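Home | Syllabus | Lecture Notes | Assignments | Lab Access | Contact

Stulville Institute of Technology
Department of Mechanical and Computer Engineering
Robot Learning, Handout 8: Learning Two-Arm Tasks from Demonstration
Instructor: Jocelyn Cabanatuan
Issued October 26, 2018

1. Purpose of this handout

The previous handout treated imitation learning for a single arm. These notes extend the method to two arms that share one work surface. Students are expected to have read Handout 7 and to be comfortable with the terms state, action, policy and rollout. The material covered here will appear in the written report due in December.

2. The basic method

A human operator controls the robot while the system records what the cameras see, the joint positions of each arm, and the commands sent at each time step. One complete recording is called a demonstration. A policy is then trained to predict the command from the camera views and joint positions. This approach is known as behavior cloning, and it is the simplest form of imitation learning.

For one arm, the command at each step is a short list of target joint positions and one gripper value. For two arms, the list doubles in length. The training code changes very little. The behavior of the trained policy changes a good deal, and most of this handout is concerned with why.

3. What a second arm adds

3.1 Coordination in time. In many two-arm tasks one arm must wait for the other. An operator handles this without much thought, and the pauses appear in the recordings as stretches in which one arm does not move. A policy trained one step at a time often learns to stay still during these stretches and then never leaves them. The camera view before the pause and the camera view at the end of it may be almost the same, so the policy has little evidence that it is time to move.

3.2 Shared space. The two arms can reach much of the same area. An action that is safe for the left arm depends on where the right arm is, and the reverse is also true. Training two separate policies, one for each arm, ignores this dependence unless each policy is given the joint positions of both arms.

3.3 More than one right answer. If an object lies near the middle of the table, an operator may pick it up with either arm. Both choices are correct. A policy trained with a squared error loss tends to average them, and the average of two good motions is often a poor one – both arms start forward and neither completes the grasp.

4. Predicting actions in chunks

The course uses a method in which the policy predicts a short run of future commands at once, called a chunk. The robot carries out part of the chunk before the policy is asked again.

Chunking helps with the pause problem in Section 3.1. If the chunk is longer than the remaining pause, the end of the pause falls within the predicted run, and the policy is trained on the motion that follows it. Chunking also reduces the number of decisions made in a rollout, which slows the growth of small errors.

The cost is a slower response. While the robot is carrying out a chunk it does not react to new camera views. A long chunk is therefore a poor choice when objects may slip or roll. Students should treat chunk length as a setting to be tested for each task and should report the value used.

5. The Nerkevska data set

The exercises use a set of recordings prepared in the department and named Nerkevska. It holds 3,747 demonstrations of table-top tasks with two arms. Of these, 294 have been set aside for testing and must not be used in training or in the choice of any setting. The demonstrations are divided among 13 task groups, each with its own written instruction.

Each file includes the operator's instruction as text, the joint positions of both arms, the gripper commands, and the video from the fixed camera. Files in which the operator stopped early are kept and marked as incomplete. They should be left out of behavior cloning, although they may be useful for the optional exercise on failure detection.

6. The two-arm workcell

Both arms are mounted on a rail along the front of the cell and reach inward over a shared tabletop. Containers are placed toward the back, where either arm may approach them. Toy objects and artificial produce are used throughout the course. They vary in size and shape, they can be handled many times without damage, and a round item such as a melon calls for a very different grasp from a curved one such as a banana.

Crowded containers deserve particular attention. When several items rest against one another, the fingers must find a gap before they can close, and moving one item may shift those next to it. The layout below places a filled basket directly beside a bucket, so that a policy must tell the two containers apart as well as choose a grasp.

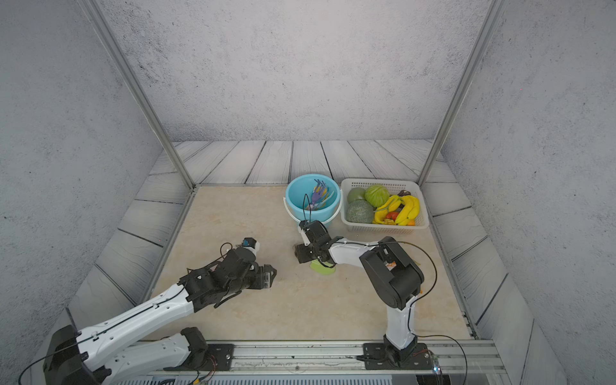 7. Measuring the result

A trained policy is judged by rollouts on the robot. The training loss is a poor guide to success on the task, and a report that gives only the loss will be returned for revision.

Each rollout is scored by stages. For a transfer task the stages are: reach the object, close on the object, lift it clear, move it to the target, and release it. A rollout receives credit for each stage completed in order. Stage scores show where a policy fails, while a single pass or fail mark does not.

Starting positions must be chosen before the first rollout and used for every policy under comparison. If a position has to be changed, all policies are to be run again from the new position.

8. A comparison for discussion

In the spring, a group at the Grinbridge laboratory trained three policies on one task group: a single-step policy, a chunked policy, and a pair of chunked policies that did not share joint positions. The single-step policy most often failed by stopping before the first grasp. The separate pair reached the objects well but failed when both arms were needed near the center of the table. The joint chunked policy received the highest stage scores, with most of its remaining failures at release.

Students should consider whether the release failures come from the data or from the method. Operators open the gripper quickly, so the release takes up very few time steps in each recording.

9. Assigned work

(a) Train a joint policy with two different chunk lengths, using the Tsolakis code base supplied with the course.

(b) Record the stage score for every rollout. Enter the starting positions in the shared sheet before beginning.

(c) Write two pages on one failure that occurred more than once. State the stage at which it occurred and propose a change to either the data or the method.

(d) Optional: train a classifier on the complete and incomplete files and describe the errors it makes.

Robot time is reserved through the Lab Access page. Students who have not completed the safety review may submit their policies to the instructor, who will arrange for the rollouts to be run.

Department of Mechanical and Computer Engineering, Stulville Institute of Technology | Contact the course office | Copyright 2018 | Back to top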